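Oil or poly on a kitchen table that gets used

Last updated: 29 November 2021

grainraiser
Ok need opinions fast, wood is half sanded and the family is eating off the coffee table. Solid wood top, old finish was some kind of lacquer, going cloudy where the plates sit. Also sticky in one corner. Stripped most of it. Now stuck between a hardwax oil (I have a can of Leten, unopened, can still return it) and wiping poly. Read way too many pages about both and they all say the oppossite thing.
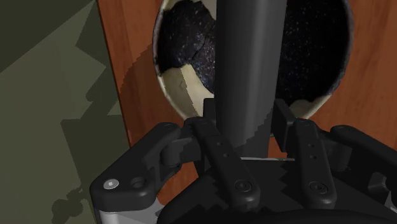
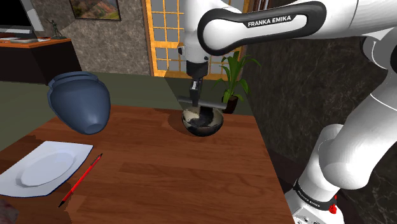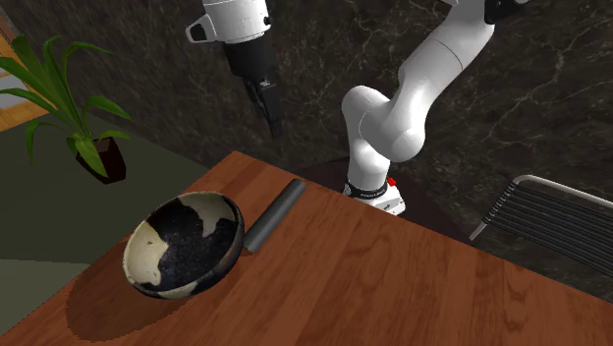 How long do you wait between coats of oil before you can put on the next one?

Overnight at the very least, and a full day if the room is cool or the air is damp. Press a clean rag on it in a spot that doesn't show. If the rag drags or picks anything up, leave it another night.

So that part I've got from the can. What I can't get is which one holds up to wet glasses and a kid with a fork. Thx

slowclamp
Poly. Done. Three thin wiped coats, light sanding in between, a soft satin so it doesn't look like a bowling lane. Had mine on since we moved in. Spaghetti sauce, markers, hot cocoa, all of it comes off with a damp cloth.

Oil looks nicer the first month. Then somebody leaves a wet glass out overnight.

twopenny_oak
Disagree with the above, sorry. Poly is great until it gets a deep scratch and then you're sanding the WHOLE top again. Can't spot fix it, you always see the edge of the patch. With oil you rub the bad spot, put a little more on, buff, done before dinner. With a kid and a fork I'd want the one I can fix.

Leten is fine by the way. Smells strong for a few days. Use less than you think. Way less.

slowclamp
"Always see the edge" – depends on the sheen. On gloss yes. On satin I've blended small ones with a gray pad and you'd have to get your nose on it.

And how many people keep up with re-oiling? Be real. They do it once and then the table goes dry and gray by the sink side.

twopenny_oak
I do mine every August when the windows are open. Takes a morning. Not a big deal if it's on the calendar.

grainraiser
Sink side is exactly the problem, ours is right next to it. Ugh.

Forgot to say, got a quote from a refinishing shop before I started. $423 and they'd have it for two weeks. Now wondering if I should have just paid.

dustcollector9
$423 isn't bad for strip and spray if that includes the legs. Does it include the legs? Ask. Ours didn't and we ended up with a shiny new top on beat up legs. Looked like it was wearing a hat.

grainraiser
Top only I think. Didn't ask about legs. Great.

mosspile
Whatever you pick – get ALL the old lacquer off first. Hardwax oil will not sink in where there's old finish left, it just sits there and stays tacky. Wipe the whole top with mineral spirits and look at it from low down with a lamp off to one side. The spots with old finish look darker or shinier than the rest. Those need more sanding.

That sticky corner, is it where people rest their arms? Skin oil softens lacquer over the years. Scrub it with spirits before you sand or you'll just push the gunk into the grain.

grainraiser
Yes! It's the corner with my chair. Gross but ok. Will scrub.

How fine do I go? I stopped at medium because my arms gave out

mosspile
For oil, don't go too fine. Medium-fine is plenty. Polish the wood too far and the oil can't get in and you end up with a weak finish that looks nice for a photo. For wiping poly about the same, you can smooth it between coats anyway.

Go with the grain on the last pass, by hand, even if you used a sander for the rest. Little swirls show up the second the first coat hits. You won't see them before that.

slowclamp
Agree with all of that. And vacuum, then a damp rag, then let it dry, then one more quick pass by hand for the fuzz that stands up.

ninecoats
Third option – tung oil, the pure kind. Four coats minimum, and you'll be waiting on it for weeks, but nothing looks like it. I used the Siriwan one, thinned for the first two coats. Beautiful.

twopenny_oak
They're eating off a coffee table and you want them to wait for weeks lol

ninecoats
Can't rush good things. Also you can eat on it with placemats long before it's fully cured.

dustcollector9
Pure tung is not that tough though. I had it on a desk. Coffee mug ring in the first week. Lovely ring. Very even.

ninecoats
Was it cured?

dustcollector9
Apparently not.

kitchenite
Whole thread and no one's said just buy a new one? My sister priced the Ikex one, $1,028 with the bench, factory finish, and you're eating on it the same night. Not everyone wants a hobby.

grainraiser
$1,028 is more than I have for this. And I like this table. It was the cheapest thing we ever bought and it's outlasted two couches.

kitchenite
Fair enough. Then poly.

mosspile
Kitchenite, factory finish is usually a spray lacquer or similar, so in ten years same cloudy plate spots. I'd fix what you've got. Solid wood can be sanded many times. Veneer you get one chance, maybe.

twopenny_oak
Safety thing, nobody's brought it up – RAGS. Any oil finish, hardwax included. Don't wad them up and toss them in the trash. They can heat up by themselves and catch fire. Lay them flat outside to dry, one layer, or put them in a metal can full of water with a lid. Neighbor of mine lost a shed wall. Not kidding.

slowclamp
Yes to that. Oil based wiping poly too, same deal. Read the can.

grainraiser
Did not know that. There are rags in a bucket in the garage right now. Going to move them, back in a sec

grainraiser
Moved. They were just spirits and dust but still.

Ok where I'm leaning. Hardwax, because I can fix it, and we use a mat on the sink side. Two coats. Does the bottom need it too? Somebody at the store said if you only do the top it'll cup.

mosspile
One coat on the bottom is nice to have. Wood moves with the seasons whatever you do, finish just slows it down. If the bottom was bare all these years and the top is still flat I wouldn't lose sleep. More important that the screws holding the top on have a bit of room to slide. If they're jammed tight in round holes it can crack.

slowclamp
Store guy is half right. I do the bottom with whatever's left in the can.

twopenny_oak
How to put the Leten on, quick version. Stir, don't shake. Put a small puddle in the middle, spread it with a white pad, keep spreading until it looks like it can't possibly go any farther, it will. Wait the time on the can. Then wipe off EVERYTHING. If you think you wiped it all, get a fresh rag and wipe again. Every sticky table complaint on here is from leaving too much on.

Do the edges and the end grain last, end grain drinks it up so hit that twice.

grainraiser
This is what I needed. Starting tonight after the dishes

ninecoats
You'll be back for tung.

grainraiser
Update. First coat on. Color went way warmer than I expected, kind of a honey brown. I like it, spouse is "getting used to it". Found one swirl, mosspile was right, you can't see them until it's too late. It's by the wall so it lives there now.

mosspile
Everyone has one. Wipe a bit of spirits on the bare wood next time before the first coat, shows you the color and the swirls both.

grainraiser
Second coat done. Smooth. Smell is going down. We're allowed light use after a few days and no wet cleaning for a couple weeks, says the can. Coffee table until then. Put water drops on a scrap piece I finished alongside, left them an hour, no mark. Overnight left a faint one, rubbed out with a dab of oil.

slowclamp
Overnight left a mark. Just saying.

twopenny_oak
Rubbed out with a dab of oil. Just saying.

Comments

rue_n_thyme: Did this with the Iltimska oil in place of Leten, went fine, but the lid seals badly and half the can skinned over before I got to the legs. Pour what you need in a jar and close it right back up.

patchworkattic: Can you put hardwax over old poly if you scuff it? Asking for a bench. Don't want to strip the whole thing.

mosspile: @patchworkattic it'll sit on top and stay soft. Strip it or put more poly on. If it's oil based poly already just scuff and recoat, easy afternoon.

halfbasement: still team poly. two dogs, one toddler. saved this for the rag warning tho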